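Flernby Open House: Questions We Keep Getting

When is it?
One afternoon in February. Doors open at 1 and we start hinting at the exits by 5. The robots don't get tired, but the people running them have been here since breakfast.

Where do I go?
The Flernby building on the Orkwood side of the parking lot. If you reach the loading dock, you have followed your phone. Turn around and use the glass doors like everyone who read this page.

Do I need a ticket?
For the building, no. For the demonstration room, yes, and they're free at the front desk. The room holds 31 people, a number chosen by the fire marshal and defended by him at length.

What will I see?
Two robot arms sharing a table, with colored cubes and a couple of big flat blocks. We run everything in simulation first and put it up on the large screen, so you can watch the arms work before you go next door and meet the hardware. The simulated table is much cleaner than ours.

Why cubes?
They're cheap, they stack, and they have flat sides a gripper can get hold of. Last year we tried socks. The sock session will not be repeated. 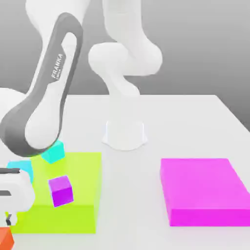
Dela Darko wrote to us after the last open house that she had expected something out of a movie and got an hour of blocks instead, and that her nine-year-old has talked about nothing else since. She also wanted it noted that the chairs are terrible.

The chairs have been noted. They are the same chairs.

How long is the demonstration?
It runs 60 minutes, with questions. There are 2 sessions, and the second one usually has better jokes and worse coffee.

Can my kids drive a robot?
In the simulator, yes. There's a station by the window with a game controller, and whatever they knock off the table goes back with one button. Please don't ask for the same deal on the real arms.

Is it safe to stand close?
Stand behind the yellow tape. A person with a stop button is in the room the whole time and takes the job very seriously — please don't chat with them about baseball.

Will the robots ever drop something?
Probably. You're welcome to clap.

What is Manzano?
Our scheduling software, which decides which arm goes first. It's also the name of the conference room, so if somebody says Manzano is down, check whether they mean the projector.

Is there parking?
Some. The Darkthorpe lot across the street is open to visitors that afternoon. Leave the spots by the door for people who need them.

Can I take pictures?
Yes, without flash.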